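# Grollgate keep Shirley MacLeod on the mound for another season

The right-hander has signed on again, and the bullpen is staying together with her.

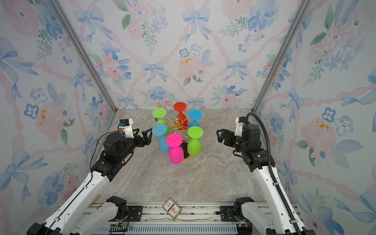

## The deal

Good news for anyone who spent last summer leaning over the rail at Nimri Park: Shirley MacLeod will be back in a Grollgate uniform. The club confirmed the one-year contract this morning, ending a winter of rumors that had her headed up the coast to Trikine.

MacLeod threw 13 complete games last season, a club record, and she did it with a fastball that scares very few hitters and a changeup that embarrasses nearly all of them. Watch the replays of the semifinal against Trikine (go on, you have time before spring) and look at the sixth inning. Bases loaded, one out, and she throws the changeup four times in a row. Strikeout, then a lazy pop-up to second. The crowd noise on the broadcast drowns out the announcer!

"I never really packed," MacLeod told reporters after the signing. "My gear is still in the same locker. I want to be pitching here in October."

## What it means for the rotation

Grollgate used 24 different pitchers last year, partly through injuries and partly through a rough stretch in June when the starters couldn't get out of the fourth. Having MacLeod locked in at the top gives the coaches room to bring the younger arms along slowly. Two of them came through the Grultora academy and both looked sharp in fall ball — the lefty especially, who has picked up a cutter and seems to enjoy throwing it inside.

The bullpen returns every regular from last year. That group carried the team through August, when Grollgate won nine one-run games and climbed from fifth to second.

Hitting is still the question. The team finished a few games over .500 with an offense that went quiet for a week at a time, and the front office says it is looking for a corner outfielder with some power. There was no word on names.

## Chasing the strikeout mark

MacLeod sits at 586 career strikeouts, all of them with Grollgate. The league record is within reach if she stays healthy, and she could get there at home if the schedule falls right. She shrugged when asked about it. Her catcher didn't, and has already told local radio that the ball is going in a glass case.

Pitchers and catchers report in February. The home opener is in April against Trikine, first pitch at 6:30 p.m., with gates opening an hour and a half earlier. Season ticket holders can pick up their passes at the Nimri Park box office from March.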